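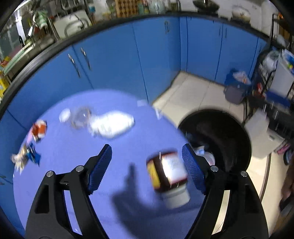 Ollus hand-held gripper, open over a bottle on a round table.

Ollus Hand-Held Gripper
By Trustimon

I've been selling the Ollus for a while now, and the question I get most is still "so who's it for?" Mostly it's for crews who clear tables, break rooms and shared kitchens and would like a robot to take over the dull part of the shift. You hold it, you pick things up with it, and the recordings go toward teaching the arm that comes later (that's the Bang, which has its own page).

I like it because the people who know the job get to do the showing. A bottle lying on its side, a crumpled wrapper near the edge of a table, it all counts! Just work the way you normally would and let the jaws do the grabbing.

What's on it: two black linked jaws with blue textured grip pads. The pads wear out before anything else does, so I put a spare pair in the box.

Will it change your team's day? Yes, a bit. The first week is slower, and I'd plan for that. One of my cleaning customers runs 17 people over two shifts and has them take turns, 7 or 8 tables each, then swap. Later on, when the arm does the plain pickup, those same people are checking its work, sorting what it left behind and getting to the jobs that always slid to Friday. Do talk to them about hours before you order, please. I've seen it go badly when the boss skipped that part and the crew heard about it from a delivery box.

Price is $900, pads included. The Brurner wall hook is extra and I think it's worth having, but a shelf is fine too.

Shipping takes 8 working days. Returns are fine within 17 days if the pads are clean. Wipe them with a damp cloth and mild soap, no bleach.

Spare pads and jaw pins are on the parts page.

Page updated November 10, 2021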